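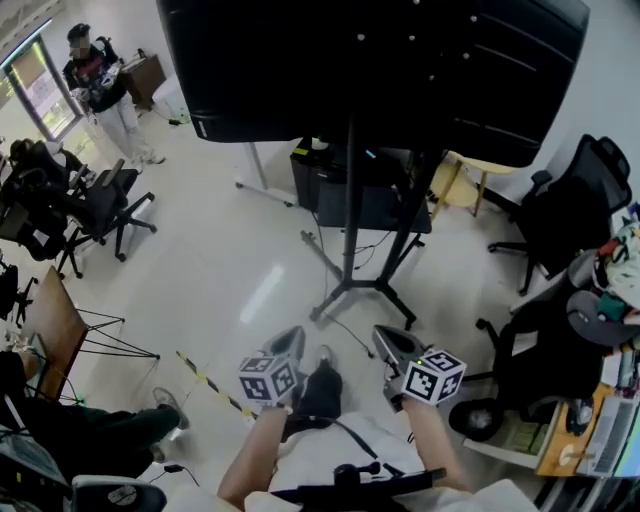
A pair of handheld grippers, one in each hand.

2024-05-15 | Posted by Candela Pacheco to the Mesen climate list

Hi all,

Replying to this bit from the Rathore end of the valley:

> The stalagmite from Golach Cave has come back from the lab. The
> oxygen record covers the last 800 years, and there are 2 dry spells
> in it that we had no idea about. Does anyone have lake mud from the
> same period to put beside it?
> Desero

Yes! We have the Mesen Lake core, and I'm thrilled somebody finally asked. It goes back 600 years, so your older dry spell may be out of reach, but the younger one should sit right in the middle of our best section (the layers there are beautifully clear, you can nearly read them by eye).

I pulled out the pollen sheets last night and the grass counts climb sharply at 304 centimetres, with the tree pollen falling away just as fast. I'd love to see whether that lines up with your oxygen shift – our dating is a bit loose at that depth, so please send your age model along with the raw numbers if you can. Colour scans of the core are ready to share too.

Could we organise a call before the end of May? Mornings suit me best.

Candela

This archive uses cookies to remember your reading preferences. Accept | Settings

Contact the list owner | © 2024 Mesen climate list | Back to top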